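Bin liner

A bin liner is a thin plastic bag which is placed inside a waste bin to hold the rubbish and to keep the walls of the bin clean. In Ireland and Britain the name "bin bag" is also common, although Pustar and some other sellers use this name only for the large sacks without a bin.

Fitting

The liner is opened, pushed down to the bottom and its edge is turned outwards over the rim. The fold holds the bag in place when something heavy falls inside. In small household bins a coloured liner is often chosen, for example orange, which is easy to see against a white bin.
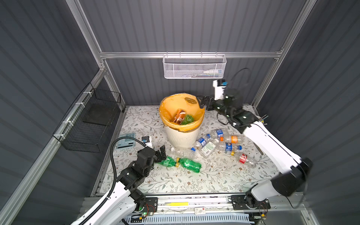 Seema Bhatt holds another opinion on the colour, and writes in the August issue of the newsletter Tilen that a clear liner is the better one for bottles and cans, as the person who empties the bin can see at once if food has gone in with them.

Use for bottles

Empty plastic bottles take much space compared with their weight. A liner can be full after a few large bottles when these are not pressed flat before. The local guide of Kozłowski, printed on Oct 9, 2019, advises to press the bottle from the middle and to put the cap back on. Caps which are left apart get lost easily in the folds of the bag.
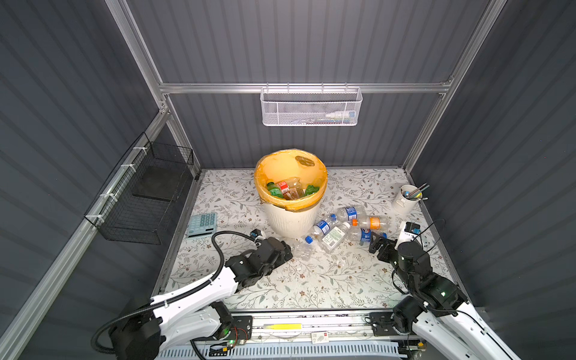

Lined bin with plastic bottles inside and beside it.

Stains and re-use

A liner with only dry packaging may be used again. Small marks on the inner side come mostly from drink remains. In a household trial described by Senan Moynihan, 149 liners were kept for a second filling, and nearly all of them were still without holes.

See also: Waste bin, Bottle cap, Hikotance (bag holder)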